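Aileen Belmonte
May 23, 2019

OK so I've been promising a thread on what I do all day and I'm finally on a train with a seat, so let's go. I teach robots to do things by driving them through it. Today's subject: cable duct. Yes, the plastic stuff under your desk.

If you've never handled slotted duct, it's a long channel with comb teeth down both sides and a flat cover that presses on over the top. You lay your wires in, you press the cover on, you go home. Takes me no thought at all by hand. Then you try it through two arms and find out how much thought your hands were doing for you!

We do it by remote control at the moment. I tried the other way first, where you grab the arm and walk it through the motion yourself, and for picking up a block that's lovely. For duct I hated it. My elbow was always in the way of whatever I needed to see, and I kept leaning on the joints and dragging the wires with me.

Reda Salem (who is much better at this than me, and knows it) drives with his shoulders down and breathes out before every grasp. I drive like I'm defusing something. You can see it in the recordings, my paths are all little wobbles. He made me redo 9 runs last week for "nervous wrist."

Duct work, two arms:
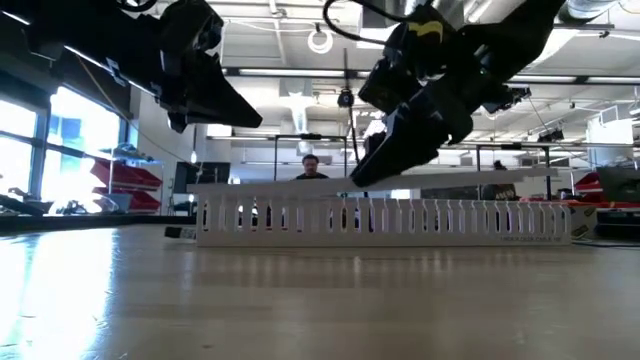
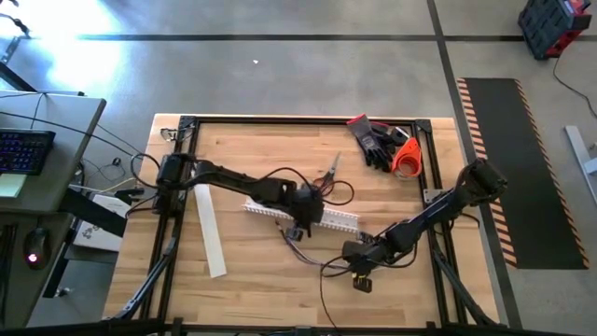
The cover is the part I want to talk about, so bear with me. It's long and thin and it bends, so wherever you hold it the rest is off doing its own thing. Pick it up too near one end and the far end droops. Pick it up in the middle and you've got two loose ends to worry about (ask me how I know).

What works for me: get one end sitting right first, let it rest there, then bring the other end down slowly and press along the length in short pushes. If you push hard in one spot, the cover pops up somewhere else and you're chasing it back and forth like a rug with a bubble in it.

Wires before that, obviously. Thin ones are worse than thick ones. Thick ones have opinions but at least they stay where you put them. With a bundle of thin ones I close the gripper and there's always one strand that decided not to come along.

Someone asked if we throw out the bad runs. Some! If I drop the cover on the floor, that one's gone. But if I miss a tooth, back off and fix it, we keep it, and I label it. Reda and I argued over this for most of September and he came around. A robot that has only ever watched perfect runs has no clue what to do when the cover is sitting crooked.

Numbers, for those who like them: my target is 30 good runs in a session. Best so far is 27. I was so annoyed. I had time for three more and my right thumb just quit on me.

Things I'd tell anyone starting out. Keep the same order every time, even when a different one looks faster. Don't stop halfway to think, do your thinking before you start. And move the duct a bit between runs, or the model learns your table and you'll be very sad the first time anybody bumps it.

Also take breaks. My old job at Omau was hand-wiring panels and I thought that was hard on the eyes, ha.

Next up is the same task with the shorter duct, which I'm told is easier. I'll believe it when I've got a cover on. Questions welcome, I've got four stops left and no book.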